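Two-Arm Whiteboard Cleaning Station: Project Report

Submitted to the Baláž Technical College, Department of Applied Mechanics
Workshop: Flundorura Shared Workshop, Bay 6
Report date: 29th March

1. Purpose

The Drekiveck project was started in September to find out whether a pair of small robot arms, assembled in a shared workshop, could be made to clear a tabletop whiteboard with an ordinary eraser. The task was chosen for its low cost and because a poor result is easy to judge: ink left on the board is plain to anyone standing at the table.

The total budget allowed by the department was 2,184, of which 1,000 was set aside for replacement parts. The arms themselves were on loan from the college and are not included in these amounts.

2. Work Area

The arms are mounted at the front of a table in the workshop bay, with the board laid flat between them. Each arm carries a two-finger gripper and a small camera near the wrist. The control laptop stands to the left of the table, within reach of the operator.
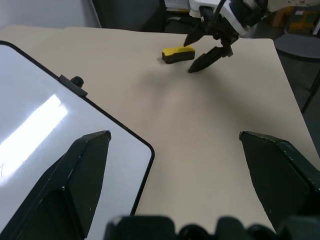
Placement of the eraser required more attention than had been planned. In the first trials it was set down wherever space allowed, and the arm nearest to it could not always reach it without passing over the other. A starting area was then agreed on, away from the board, and all later trials began from there. Glare from the overhead lights was also recorded as a concern, as a bright reflection on the board can hide faint ink from the wrist cameras. The workshop lights are shared with other bays and could not be switched off during open hours.

3. Gripping the Eraser

The control program, named Vindel, divides the task into three stages: pick up, wipe, and return. The pick-up stage took the most time to develop. An eraser held too close to one end turns between the fingers when it meets the board, and the felt then touches along one edge only. The program was changed so that the fingers close near the middle of the eraser, at reduced speed.

The closing force is set by hand before each session. A setting that is too high presses the eraser out of shape - a setting that is too low allows it to slip.
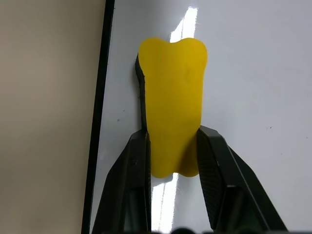
Figure 1. Yellow eraser held between the gripper fingers, wrist camera view.

4. Wiping Trials

Each set consisted of 10 trials. Before a trial, small marks were drawn on the board by hand in dark ink. The operator started the program from the laptop and did not touch the table until the arms had come to rest. A trial was counted as complete when no ink could be seen from a standing position.

In the final set, 6 trials were complete. The remaining trials left thin traces of ink, most often at the end of a stroke, where the arm begins to lift before the wipe is finished.

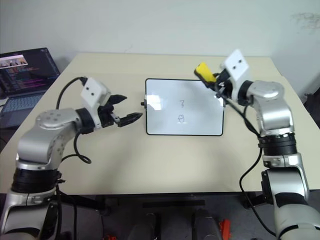

Figure 2. Both arms over the table, with the eraser held in the right gripper.

Cable routing also affected the trials. The gripper cables need enough slack for the wrist to turn, but a long loop can drag on the tabletop. The present routing is acceptable for slow movement and should be revised before the speed is raised.

5. Further Work

The group recommends that the lift at the end of each stroke be delayed, that a shade be fitted over the table, and that the board be fixed in place for all future sets. Spare finger pads should be ordered from the remaining parts budget before the next term.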